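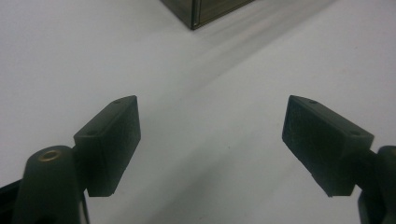 A dark box on a white tabletop.

Home goods > Newsroom > Press releases

We use cookies to remember your settings and to see which pages are read. By staying on this site you agree to their use.

Disov to Open Packing and Storage Center in Prumstead

PRUMSTEAD, 2/2/23 – Disov, a supplier of boxes and small storage goods for homes and offices, will open a packing and storage center at 1555 Moroz Street in Prumstead in June. The center will combine a shop, a public packing room and a counter where customers can have fragile items boxed for mailing or long-term storage.

The new site replaces the company's present counter on Prirard Road, which will stay open until the move is complete. All current staff will transfer to Moroz Street. Orders placed at Prirard Road before the move will be honored at the new address without any change in price.

The packing room will be fitted with 40 work tables, each with a plain white top. The company chose white after a trial at the Prirard Road counter, where customers said that small parts such as screws, earring backs and watch pins were easier to find on a pale surface than on the brown tables used before. Tables may be booked for up to 2 hours at a time. Tape, paper and labels will be supplied at each table and charged by use.

"Most people pack on the floor or on the end of a bed, and it is hard on the back and hard on the dishes," said Urmila Kanaujia, director of customer services at Disov. "We wanted to offer a clean, flat, well-kept place to do the work, with the right box close at hand. Our customers in Prumstead have been asking for this for a long time."

The shop will carry 300 sizes and styles of box, including a dark range intended for shelves and desks where storage remains in view. Customers may bring an item to the counter and have it measured before choosing. Boxes from the dark range may be returned within the usual period if they have not been written on or taped.

Disov will also accept used boxes in good condition at the Moroz Street entrance. Boxes that are clean and hold their shape will be offered again in the packing room at a reduced price. Boxes that cannot be used again will be flattened and sent for recycling. The company asks that old address labels be removed or covered before boxes are handed in.

"A good box can make several trips," said Dumisani Mabaso, site manager for the Prumstead center. "Our staff will check each one for weak corners and split seams. If a customer is unsure whether a box will hold what they have in mind, they should ask at the counter, and we will give a plain answer."

Short classes will be held in the packing room on weekday mornings. Subjects planned for the first season include packing glasses and plates, storing papers and photographs, labeling boxes for a house move, and clearing a desk or work table. Classes will be free of charge, but places must be reserved in advance at the counter.

The building is on one level, with a step-free entrance from the street and a loading space beside the door. Carts will be available for customers with heavy items. Opening hours and booking details for the tables will be posted at Prirard Road and on the company's website before the move.

About Disov

Disov sells boxes, wrapping supplies and small storage goods to households, schools and offices. Its head office is in Prumstead.

Press contact

Members of the press who wish to visit the packing room before it opens may write to the Disov press office, 1555 Moroz Street, Prumstead. Visits are by appointment.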